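Who still listens to the whole album? Ruddock session, final report
Group 4, Popular Music and Media, spring term. Draft 3, sent 11:40 pm
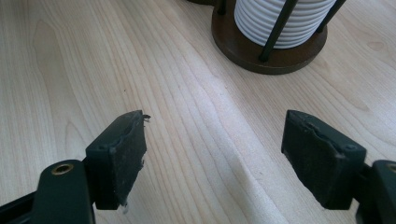 Baiba Kazlauskienė wrote back on our first draft that we were asking the wrong thing, that people in her year do play albums start to finish, they just don't call it that, they call it putting something on while they cook. She wanted us to split "listening" from "having it on". Fair point. We changed question 3 and ran the survey again in May, so the numbers below are from the second run only.

What we did

Picked one record - Flallalness, by Derketti. Local four-piece, two guitars, no keyboards, 11 tracks. Chosen because none of us had heard it before the course and because the band let us see their own play counts. Recorded at Ruddock, mostly live in one room, vocals added later. Released by Gondard, who also did the short vinyl pressing.

Then three parts:
Play counts per track, from the band.
Online survey, 18 questions (too many, see problems).
One long interview with Shoaib Khokhar, who mixed it.

Play counts

Track 1 had 3859 plays at the time we got the sheet. The last track had 743. So a big drop, but it's not a straight slope. Tracks 2 to 4 go down fast, then it goes flat through the middle, then track 9 jumps back up. Track 9 was the one with the video. We had guessed the video track would pull people into 8 and 10 as well. It doesn't look like that. Track 10 is one of the lowest on the record.

We can't tell from the sheet if a play is a full play. The band didn't know either. So all of this is plays started, not songs finished.

Survey

Most people who answered said they listen to a full album "sometimes". Which is a useless answer and our fault for offering it. After the rewrite, with "on in the background" as its own option, a lot of the sometimes people moved there. Older answers (parents, two teachers) were more likely to say they sit down with a record and do nothing else. Small group though, we wouldn't lean on it.

Several people wrote in the comment box that they skip when the volume changes between songs. We hadn't asked about that at all. Should of.

Interview

Shoaib talked for over an hour. Main things:
- The running order was fixed before mixing. The band argued about track 5, which is slow and has a long intro, and it stayed where it was.
- He left the gaps between songs uneven on purpose. Two of them have no gap.
- On shuffle the joined songs cut off badly. He knows. He said he'd do it the same way again.
- Vinyl side break comes after track 6, so 7 was mixed to work as an opener. Louder drums, short count-in.

That last one made us go back to the play counts, and 7 is a tiny bit higher than 6. Could be nothing. The difference is small and most of those plays are streams, where there is no side break.

Problems

Survey too long, people dropped out after question 10 or so.
Only one record. A pop album or a rap album might look completly different.
We lost part of the interview audio, the bit about the guitar sound, so that section is from notes.
Nobody in the group plays drums, and we may have the count-in thing slightly wrong - waiting on Shoaib to check.

If we did it again

Two records by the same band, one with a single pushed hard and one without. Shorter survey. Ask about volume. Ask what people are doing while it plays, like Baiba said, and ask it first.

Still to add: the chart for play counts, source list, page numbers. The full interview notes are in the shared folder under Ruddock.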